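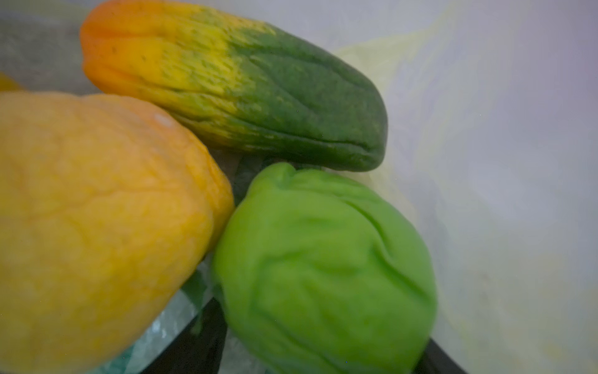 Print this page | E-mail to a friend

Prellamberg bench cell kit, long-term review
By Pankaj Tyagi
7 July 2026

Going quick, I have a gearbox to pack tonight. Bought the Prellamberg kit in September for the two-arm bench and have lived with it since. Kit means: slotted front rail, corner struts, clip-in wall panels, tabletop trim, the two base plates with hardware, and a camera mount for each wrist. Arms not included. Table not included. Manual sort of included, 2 sheets folded into the panel box and I nearly recycled them.

Paid 503 dollars shipped. The upgraded plates are extra and I'd get them.

Putting it together

Slow. Allow a day and a helper. Kusum Joshi held the back panel while I chased T-nuts down the wrong slot. Do the rail first, on the table, level, before any strut goes up. The sheet says struts first. Ignore the sheet.

Rail is good stuff. Straight, clean ends, grooves take standard nuts. Both arms hang off it, so any twist in there shows up at the fingertips. I shimmed the left end with two layers of tape and that was that.

Panels come bare white. We papered ours, Sarla Rana picked the pink damask, and I complained for a week and then stopped. A plain white wall behind a see-through bag is miserable in the wrist view anyway. Paper went on with ordinary paste. One bubble near the bottom of the back panel, my fault.

Struts lean outward on purpose. Took me a phone call to find that out.

Base plates

The good part. Thick, flat, no slop. Pull the arm, put it back, and the home position lands close enough that I only touch up the last joint. Torque them cold, run an hour, torque again. Left one backed off on me the first month. Blue threadlocker, fine since then.

Plate holes are tight to the shoulder motor. You want a short hex key or a cut down one. Ball end will round the screw, ask me how I know.

Wrist camera mounts

So-so. Light, doesn't bump anything, but the tilt screw creeps. Soft focus up close too, though that's the lens and not the mount. With a pile of squash right up at the wrist the nearest one goes fuzzy and the rest are a bit soft too. If you need sharp at grabbing distance budget for another lens. I put a dab of nail polish on the tilt screw after each check, if the polish is cracked it moved.

Also wipe the lens. Weekly. I logged specks as a sensor fault once and Kam-wah Tsai came over with a cloth and fixed it in four seconds.

Cables

The kit gives you clips for the long links and zero for the wrist. So it's clips down the link and then a loop in the air. Leave the loop loose! I tied mine down neatly the first time and it pulled the connector at full roll. Too loose and it droops into the work. There's a middle and you find it by jogging slowly with your hand on the stop.

Bag jobs are where you notice. Two grippers nearly touching over a thin yellow bag, slack from both wrists hanging around up there, and film that folds where it likes. Check each gripper closes square before you blame the program. Ours was out a hair on the right side and every bag went lopsided. Re-seated the jaw, zeroed it, gone. 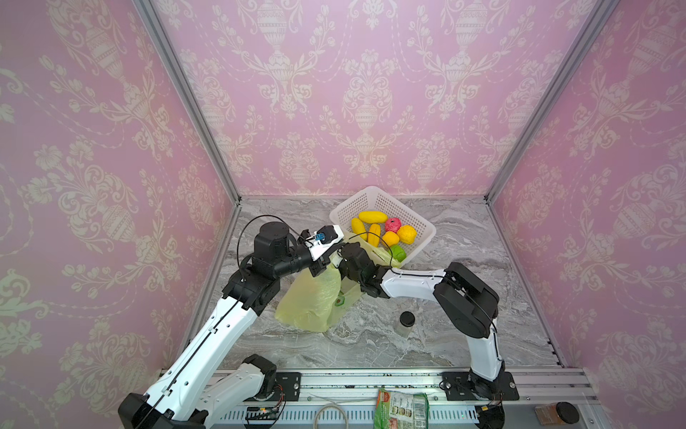
Upkeep, what I do

Brush the rail. Crumbs and little dark bits collect along the top edge and they get into the slots, and then a nut won't slide. Dry paintbrush, end of day.

Keep your own junk off it. I'm bad at this, I use the front rail as a shelf.

Every 231 cycles the counter nags and I run the home check. Odd number, came that way in Ritu Rastogi's script and none of us changed it. Full torque check on plates at roughly 800.

Marble-pattern top is a stick-on sheet from Nautiyal, not part of the kit. Wipes down well. Shows glare if your lamp is low, so raise the lamp.

Versus the Fesodow

Tried the Fesodow frame at Ritu's for a weekend. Stiffer corners, better manual, rail is worse, panels don't come out without taking the top off. Swapping a panel on mine is a couple of minutes. Jorine makes a cheaper one, have'nt touched it.

Would I buy it again

Yeah. With the upgraded plates, a short hex key and somebody to hold the panel. Skip the spare clip pack, same clips at the hardware store for less.

Missing from my box: one end cap. They mailed it, took three weeks, wrong color. Its on there.

Print this page | E-mail to a friend

We use cookies to remember your settings and count visits. By continuing to browse you accept this. Accept | Manage cookies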